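How to fold a fitted sheet and sort the linen cupboard

Posted by Rhea Dalisay, October 2019
Filed under: Home, Laundry

Most people roll a fitted sheet into a ball and push it to the back of the shelf. It takes up twice the room that way and comes out creased. The method below takes a couple of minutes once you have done it a few times.

What you need

A clean, fully dry fitted sheet
A table or a made bed to lay it on
A basket to bring the washing in
A cupboard with at least one free shelf

Check that the sheet is dry before you start. The elastic holds water longer than the rest, so feel along the corners. If they are damp, hang the sheet over a door for an hour.
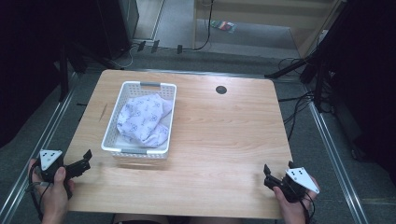

Photo: Jomar Javier

Step 1. Find the corners

Hold the sheet inside out by two corners on one of the short sides. Put one hand inside each corner, like a glove. The seams should run along the tops of your fingers.

Step 2. Tuck one corner into the other

Bring your hands together and flip the right-hand corner over the left, so that one sits inside the other. Run your free hand down the edge to find the third corner and tuck that in as well. Do the same with the fourth. All four corners are now on one hand.

If you lose a corner, put the whole thing down and go back to Step 1. It is quicker than hunting for it.

Step 3. Lay it flat

Put the sheet down with the elastic facing up. You will have a rough square with two curved edges. Pull the corner pocket straight and fold the curved edges in until you have a rectangle. It does not need to be perfect — the next folds hide most of it.

Any flat surface will do if it is bigger than the folded sheet. Wipe it first and let it dry. On a small table, let the spare length hang over the far side and draw it towards you as you fold. 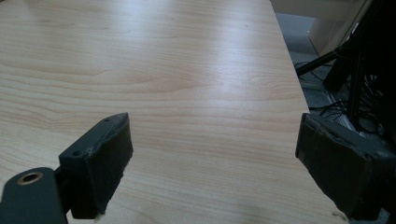 Light wood tabletop with a wavy grain.

Step 4. Fold in thirds

Fold the rectangle in thirds lengthways, smoothing outwards with the flat of your hand. Then fold it in thirds again from the short end. King-size sheets may need one more fold in half.

Step 5. Make up the set

Fold the flat sheet or duvet cover to the same width. Stack it on the fitted sheet, add all but one of the pillowcases, and slide the pile into the last one. Each bed now has one parcel, and you can take it out without disturbing the others.

Sorting the cupboard

Give each bed its own shelf, or its own end of a shelf. We keep 2 sets per bed and a third for the spare room. My shelves are 16 inches deep, so the parcels go in with the folded edge facing out.

Heavy things such as blankets go at the bottom. Leave a small gap at the back for air, particularly if the cupboard is on an outside wall. I empty mine every July and wipe the shelves down.

Comments (2)

Alfredo Bañez
Does this work with the deep ones for thick mattresses? Mine are all elastic the whole way round.

Rhea Dalisay
Yes, but the curved edges are wider, so fold them in further at Step 3. The finished parcel is a bit thicker.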